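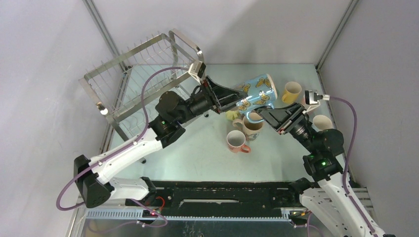
Ausgabe 11

Sauerteig in einer kalten Küche

Seit ich in Irland wohne, backe ich mein Brot selber. In Polen, wo ich aufgewachsen bin, hat das meine Tante Kazimiera gemacht, und ich habe als Kind nur gegessen und nicht aufgepasst. Das bereue ich heute ein wenig. Deutsch ist die Sprache, die ich im Studium gelernt habe, und ich schreibe diesen Blog auf Deutsch, damit ich sie nicht verliere. Wenn Sie einen Fehler finden, dürfen Sie mir gerne schreiben. Teresa Hegarty hat mir nach der letzten Ausgabe eine Liste mit meinen falschen Artikeln geschickt, für die ich mich herzlich bedanke. Es heißt also der Gärkorb und nicht das Gärkorb.

Mehrere Leserinnen haben gefragt, wie man im Winter einen Sauerteig führt, wenn die Küche nicht warm ist. Unser Haus in Cistmont ist alt, die Fenster sind einfach, und im Januar ist es in der Küche am Morgen so kalt, dass die Butter sich nicht streichen lässt. In den deutschen Backbüchern steht dann, man solle den Teig bei 28 Grad gehen lassen. Ich habe mich oft gefragt, wer solche Küchen besitzt.

Mein Anstellgut ist aus Roggen. Ich habe es von Tante Kazimiera bekommen, getrocknet in einem Briefumschlag, und es hat die Post gut überstanden. Kazimiera Borkowska hat in ihrem ganzen Leben kein Thermometer in einen Teig gesteckt. Sie stellte die Schüssel in das Bett, unter die Federdecke, sobald mein Onkel aufgestanden war. Ich habe es auch so versucht. Es funktioniert, man muss aber einen guten Deckel haben, und mein Mann wünscht es nicht mehr.

Inzwischen mache ich es so. Am Abend mische ich 200 Gramm Roggenmehl mit 200 Gramm Wasser und einem Esslöffel Anstellgut. Das Wasser nehme ich wärmer, als man normalerweise rät, also so, dass es sich auf der Hand deutlich warm anfühlt, aber nicht heiß. Die Schüssel und das Mehl sind ja kalt und ziehen die Wärme sofort heraus. Dann kommt die Schüssel in den ausgeschalteten Backofen, zusammen mit einem Topf kochendem Wasser. Die Tür bleibt zu. Vor dem Schlafengehen wechsle ich das Wasser noch einmal aus.

Am Morgen ist der Teig meistens so weit. Er riecht sauer und ein bisschen nach Apfel, die Oberfläche ist gewölbt und hat kleine Risse. Wenn er noch flach ist, bekommt er einen neuen Topf Wasser und zwei Stunden mehr Zeit. Früher bin ich in diesem Moment nervös geworden und habe Hefe dazugegeben. Das Brot war dann zwar hoch, aber am zweiten Tag schon trocken.

Für den Hauptteig nehme ich den ganzen Sauerteig, bis auf einen Löffel, den ich in das Glas zurücklege. Dazu kommen:

400 Gramm Weizenmehl, ein kräftiges
230 Gramm warmes Wasser
11 Gramm Salz
2 Teelöffel Kümmel, grob zerstoßen
ein Löffel dunkler Sirup, wenn man mag

Das Mehl kaufe ich bei Brophy, einem kleinen Laden hinter der Kirche. Pádraig Carroll, der dort bedient, füllt es aus dem großen Sack in Papiertüten und schreibt mit Bleistift das Datum darauf. Er hat auch Roggen, aber nur von Herbst bis Mai, danach will ihn bei uns niemand außer mir. Ich kaufe dann im Voraus und friere eine Tüte ein. Mit dem Wasser muss man bei diesem Mehl ein wenig vorsichtig sein. Es nimmt weniger auf als das deutsche, und ich gebe darum den letzten Schluck erst dazu, wenn ich den Teig in der Hand gehabt habe.

Ich knete mit der Hand, zehn Minuten, auf dem Tisch. Mit viel Roggen wird der Teig nie so glatt und elastisch wie ein reiner Weizenteig, er klebt immer etwas. Man soll dann nicht mehr Mehl nehmen, sondern nasse Hände. Diesen Satz habe ich mir auf einen Zettel geschrieben und an den Schrank geklebt, weil ich es trotzdem jedes Mal falsch mache.

Danach ruht der Teig wieder im Ofen mit dem Topf, bis er deutlich größer geworden ist. Bei mir sind das drei Stunden, im Sommer manchmal nur zwei. Ich forme einen runden Laib und lege ihn in den Gärkorb, der gut mit Roggenmehl ausgestreut ist. Nun muss der Teig leider aus dem Ofen hinaus, denn der Ofen soll heiß werden. Der Korb steht in dieser Zeit auf dem Herd oben, mit einem Tuch, da ist es am Ende der wärmste Platz im Haus. Die Katze weiß das auch.

Gebacken wird im gusseisernen Topf, den ich mit dem Ofen aufheize. 25 Minuten mit Deckel bei 240 Grad, dann der Deckel weg und noch einmal 25 Minuten bei 210 Grad. Wenn man unten auf das Brot klopft, soll es hohl klingen. Oisín Ó Gríofa, mein Nachbar, hat gemeint, bei ihm klinge jedes Brot hohl, auch ein rohes. Ich empfehle ihm seitdem, einfach auf die Farbe zu schauen. Die Kruste darf ruhig dunkler sein, als man sich traut.

Zum Kümmel noch ein Wort. Viele Leute hier kennen Kümmel nur aus dem süßen Kuchen und sind überrascht, wenn er im Brot ist. Eine Freundin von der Chorprobe, Muireann Mac an tSaoi, hat ein Stück gegessen und gesagt, es schmecke wie bei ihrer Großmutter, und die hat nie ein Roggenbrot gebacken. Es war das Sodabrot mit Kümmel und Rosinen, das sie meinte. Seitdem backe ich für sie eine Version mit einer Handvoll Rosinen. Ich weiche sie vorher in Tee ein, sonst holen sie sich das Wasser aus der Krume. Mit gesalzener Butter schmeckt das sehr gut, mit Hering weniger.

Man soll das Brot erst am nächsten Tag anschneiden. Ich weiß, dass das schwer ist. Bei einem Roggenanteil wie hier klebt aber sonst das Messer, und die Krume sieht aus, als wäre sie nicht durchgebacken. Eingewickelt in ein Leinentuch bleibt es bei uns fünf Tage frisch. Aus dem Rest mache ich Brotsuppe, mit Zwiebeln, Majoran und einem Ei darin.

Eine Leserin wollte noch wissen, ob sie das Anstellgut im Kühlschrank lassen kann, wenn sie in den Urlaub fährt. Zwei Wochen sind kein Problem. Ich füttere es davor etwas fester, mit mehr Mehl als Wasser, so dass man eine kleine Kugel formen kann. Nach der Rückkehr braucht es zwei Fütterungen, bis es wieder lustig ist (sagt man das so? Teresa wird es mir schreiben).

Das nächste Mal geht es um Buchweizen. Ich habe einen ganzen Sack davon und noch keinen richtigen Plan. Wer ein gutes Rezept für Grütze aus dem Ofen hat, am liebsten mit Pilzen, schickt es mir bitte.

31. Januar 2026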